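Toy building brick

A toy building brick is a small moulded block, usually of plastic, made to be pressed onto others of its kind and pulled apart again. The common form has raised round studs on its top face and a hollow underside, into which the studs of the brick below are pushed. Bricks are sold in sets and in loose assortments, and are used by children and adults for construction play, model making, counting and sorting exercises, and decoration.

The word "brick" is generally kept for pieces of full height. Flatter pieces are called plates, and flat pieces without studs are called tiles. In Australia all of them tend to be called "blocks" in everyday speech, a word that also covers wooden cubes and other toys that don't join together.

Form

A brick is named by its stud count, the shorter side first. A two-by-four has two rows of four studs, and is the piece most people picture when the toy is mentioned. A one-by-two has a single row of two. Height is normally constant within a system, and in most systems three plates stacked together equal one brick.

The studs are slightly wider than the space left for them in the underside of the next brick. Pressing the two together makes the walls flex a little, and friction does the rest. This is often called clutch, or clutch power, by collectors. Too little and a model falls over when the table is bumped. Too much and small fingers can't get the pieces apart, which leads to teeth being used, and tooth marks are among the commonest faults in second-hand bricks.

The inside of a brick is mostly empty. Larger bricks carry hollow tubes on the underside, placed so that each tube touches the studs around it. Narrow bricks have a thinner solid post in place of the tube. Early bricks from several makers had no tubes at all and held only along the outer walls, so that tall walls built from them had to be carried about with some care.

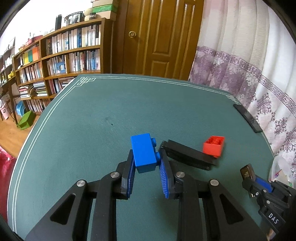
A blue brick with two studs. The red brick on the mat lies with its hollow underside up, showing the tubes.

Lying upside down is a common resting position for a dropped brick. The stud side is uneven, but the open rim is also a hard edge, and stepping on either in bare feet is well known to be painful.

Sizes

Most makers offer at least two scales. The smaller scale is intended for school-aged children and older. The larger, sold for toddlers, is commonly double the smaller in each direction, and in some systems the two can be joined, the big brick sitting over the studs of the small one. A third, very large size made of soft foam or blow-moulded plastic is found in childcare centres and play cafes and does not join with the other two.

Bricks from different makers may or may not fit one another. Where the dimensions match, mixed collections are usual, and most families end up with one whether they meant to or not. Differences show in the shade of the colours, the sharpness of the corners and the sound the pieces make when poured out.

Colour

The older sets relied on red, yellow, blue and white, with green mostly reserved for baseplates. Orange, lime, pink, brown and several greys came later. Transparent pieces were first made as windows and lamps and are now used for water, flames and jewels.

White and light grey bricks are prone to yellowing with age and exposure to sunlight. Soaking in a peroxide solution is a popular treatment among restorers, though the colour can return after some years. Blue also shifts, usually toward green, and is harder to bring back.

Colour is a poor basis for sorting a large collection, although it is the one nearly every beginner chooses. Slamet Mangundap, in his handbook The Brick Drawer, puts the case against it plainly: a red one-by-one is easy to find in a drawer of mixed one-by-ones and very hard to find in a drawer of red. He recommends sorting by shape first and by colour only once a single shape outgrows its container.

Storage

Bricks are kept in tubs, drawers, bags, biscuit tins and bowls. The container affects how they are used more than might be expected. Deep tubs hold plenty but bring only the large pieces to the surface, as the small ones work their way down whenever the tub is moved. A drawstring play mat lets the whole collection be spread out and gathered up again in one go, and is favoured in houses where the lounge room floor is needed in the evening.

Wide bowls are used at the table for small quantities, often the pieces needed for one model. The sloping sides bring bricks back to the middle, where they can be reached without tipping the bowl, and a see-through bowl lets the colours be seen from the side. Plastic is quieter than metal and safer than glass. The drawback is that an open bowl collects whatever else is lying about. Small boxes, pen lids, hair ties, coins and batteries all turn up among the bricks, and a bowl that is going to a young child should be looked through first. Button batteries are a serious hazard if swallowed, as are small magnets.

A cloth or felt surface under the work has several advantages. Pieces dropped on it stay near where they land, the noise is less, and the tabletop is spared scratches. A plain dark colour suits most bricks, except for black and dark green, which are easily overlooked on it. Card tables and mahjong tables are often used for this reason. Felt does hold dust and crumbs, and these find their way into the undersides of the bricks.

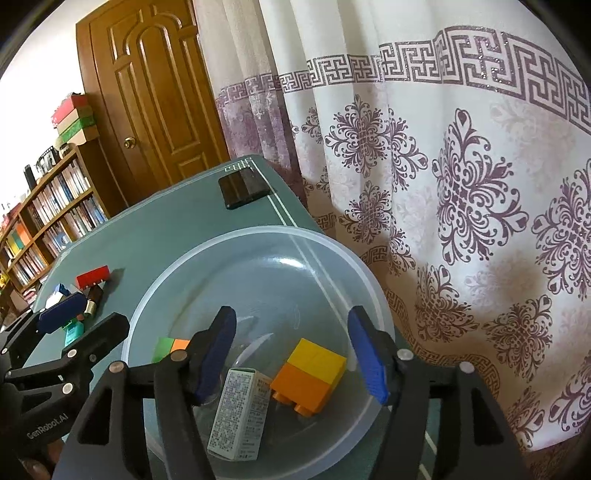 Cleaning

Plastic bricks are washed in warm water with a little dishwashing liquid, swirled by hand, rinsed in a colander and spread on a towel out of direct sun. Water hotter than the hand can bear may warp them. The dishwasher is not advised by most makers, and neither is a hair dryer. Drying takes longer than it looks, as water sits in the tubes; a day is usually enough, with the pieces turned once.

Some collectors wash bricks in a zipped laundry bag on a cold, gentle cycle. This works for plain bricks but dulls transparent ones, and anything with a sticker, a printed face, a motor or a light should be kept out of it.

Bricks that won't come apart can be cooled in the fridge for an hour and tried again. Two plates stuck together are the hardest case. A brick pressed onto the top and another onto the bottom gives enough grip to rock them loose, and many sets now include a small plastic lever for the purpose — the Beto "wedge" is one version, and a butter knife is the traditional one, with predictable damage to the edges.

Uses in teaching

Bricks are widely used in the early years of school for counting, halving and simple fractions, as the studs give a ready unit. A two-by-four is eight studs, and four one-by-twos cover it exactly. They are also used for turn-taking games, in which one child describes a small model and another, sitting behind a screen, tries to build it from the description.

Sorting tasks are used with younger children and in hand therapy. A typical task asks the person to lift bricks one at a time from the table and drop them in a bowl, or to take them out and join them in pairs. Wulan Manurung's guide for occupational therapists, written for the Warklow clinic, suggests the larger size of brick for a whole-hand grasp and the smaller for thumb and fingertip, and advises placing some pieces upside down or on their sides so that the hand has to change its approach. She notes that pulling two bricks apart needs more strength than joining them and should be brought in later.

Makers and collecting

Besides the large international makers there are many small ones. Zavov produced a narrow range of solid-coloured bricks with unusually rounded studs; its boxed set of 279 pieces is the one most often met with in op shops, generally incomplete. Sitompul made bricks for the school market, sold by the tub and without instructions. Its largest tub held 2,441 pieces, and many are still in classroom use.

Loose bricks are traded by weight, and the better or rarer pieces singly. Buyers look for clean edges, firm clutch and the absence of bite marks. A complete set with its instructions brings more than the same pieces loose, and an unopened box more again. Printed pieces are worth more than stickered ones in nearly every case — stickers lift at the corners, and a replacement sheet can cost as much as the set did.

Mixed lots are sold as found and need checking. It is normal for a lot to contain pieces from several makers along with foreign objects. A buyer wanting a single system should ask for a close photo of the undersides, where the maker's mark is most often moulded.

Disposal

Sound bricks are readily accepted by op shops, toy libraries and kindergartens, preferably washed and bagged. Broken ones are difficult to recycle through household collection, as small items fall through the sorting equipment and the plastic is not the kind used for bottles. Several makers run return programs in some countries. Chipped pieces can have sharp edges and should be put in the rubbish.

See also: construction set; baseplate; toy library; sorting tray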